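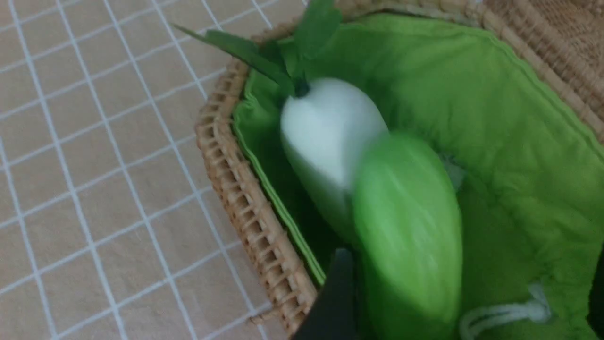 Paulík releases Unell 2, planning and perception software for picking in cluttered containers

New version replans in mid-motion, handles soft linings and overlapping items. Available to current customers in October.

KURNWOOD – Paulík today announced Unell 2, the second major release of its control and perception package for robot arms working with wrist cameras. The release goes after a problem customers bring up more than any other: getting one item out of a basket, or into it, when other items are in the way.

Baskets, bags, lined bins. Soft sides that move when touched. Leaves, cords, handles, loops. Older planners want a clean model of all this before the arm goes anywhere, and in most kitchens, stores and packing rooms there isn't one.

Unell 2 drops the full model. The planner keeps a short list of surfaces it's sure about and a second list of things it isn't, and moves slower near the second list. When the view from the wrist gets blurred by motion or blocked by the item in the fingers, the software holds the last good estimate and marks it as old. Earlier versions threw the estimate out and stopped the arm.

"Stopping was safe but it drove people crazy," said Flor Urrego, head of motion planning at Paulík. "You'd have the fingers right next to the thing you wanted and the arm would just sit there waiting for a better look. Now it keeps going, slowly, and backs off if the contact feels wrong."

What's new in Unell 2:

Mid-motion replanning. Paths are rebuilt while the arm moves. No return to a home pose between tries.

Rim handling. Container edges get thier own class in the perception layer, including woven and uneven ones. The wrist stays clear of the rim on the way in and on the way out.

Soft lining mode. Fabric is treated as a surface that can be pressed but not pushed through. Force limit is set per container.

Overlap ordering. When one item lies across another, the planner picks an order and shows it to the operator before the first move. The operator can swap it with one click.

Run replay. Wrist video, finger position and planner state on one timeline. Logs from version 1 open without conversion.

The company tested the release on its Funham bench, a set of tabletop tasks built around household containers and toy food. The bench now has 211 tasks, almost 1,000 recorded runs went into tuning the defaults that ship with the release. Task files and scoring scripts will be posted along with the software so customers can run the same set on their own arms.

Known limits. Clear plastic is still hard. So are mesh bags. Drawstrings and other thin cords are detected but not planned around unless the operator turns that on – it costs time on every cycle and is off by default. A fix for for mesh is planned, no date yet.

"We'd rather put the limits in the release notes than have people find them at the end of a shift," Urrego said.

Pricing and availability

Unell 2 is a free upgrade for customers with a current support plan. New licenses are sold per arm. Early access is open now through the Paulík customer portal, general release follows in October. Existing calibration files carry over; gripper profiles need to be saved once in the new editor before first use.

About Paulík

Paulík makes control, perception and planning software for robot arms. Based in Kurnwood.

Press contact: Paulík press office, Kurnwood. Demo requests and screenshots on request – please include the arm model and gripper type.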